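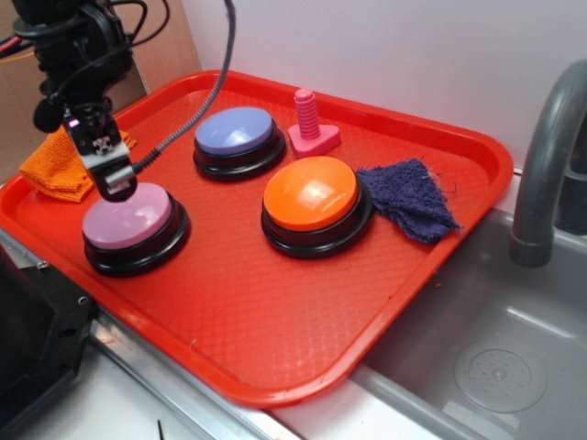 FOR IMMEDIATE RELEASE

Grunduvel Buttons Go On Sale in September, Tray Not Included

ROMHAM – Grunduvel, the small company that has spent much of its working life thinking about things people press, will begin selling its first set of large tabletop push buttons this September. The set comes in pink, blue and orange. A beige version was discussed at length and will not be missed.

The buttons are meant for quiz nights, family game tables, classrooms and any household where the question of who spoke first has become a sore point. Each has a wide domed cap on a black base, big enough to hit with a flat hand and hard to mistake for anything else on the table.
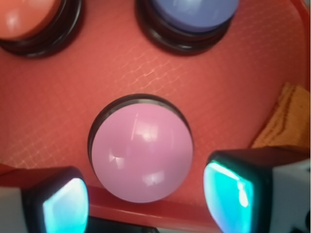
Color took longer than the company had planned. Early testers at the Parsons community hall in Romham liked the pink at once, argued over the blue and described the orange as "bossy," a word that has since made its way onto the box.

"We wanted a button you could find without looking for it," said Keith Bunting, founder of Grunduvel. "My family plays cards at the kitchen counter, next to the sink, with dish towels everywhere. If a button can hold its own there, it can handle a library."

Most of the design work was done on countertops of that sort. The company does have a proper meeting table, but it is covered in boxes.

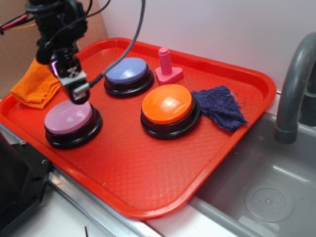
The pink, blue and orange buttons on a red tray beside the sink, with a pink toy bolt.

A cafeteria tray is a good way to carry the set from room to room, and the raised rim helps when the person carrying it is also carrying snacks. Grunduvel does not make trays and has no plans to, despite several letters.

The first run is limited to 2,000 sets. Buyers will find the buttons at Wedurwood, the toy and hobby store in Romham, which has agreed to put a demonstration set by the register and has already asked whether it may be moved farther from the register.
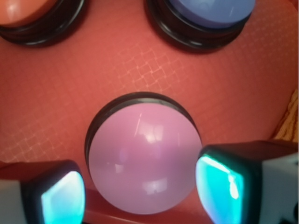 Pink is the color most people reach for first, according to the store's staff, and single pink buttons will be sold separately for homes where sharing has not gone well. Blue and orange will be sold on their own later if there is demand. Mr. Bunting, who prefers orange, expects there will be.

Schools and clubs may order up to two sets at a reduced price by asking at the Wedurwood counter. A public try-out will be held at the store on the first Monday of the month, starting at 4 p.m. Visitors are welcome to press everything except the fire alarm.

Press contact: Keith Bunting, Grunduvel, Romham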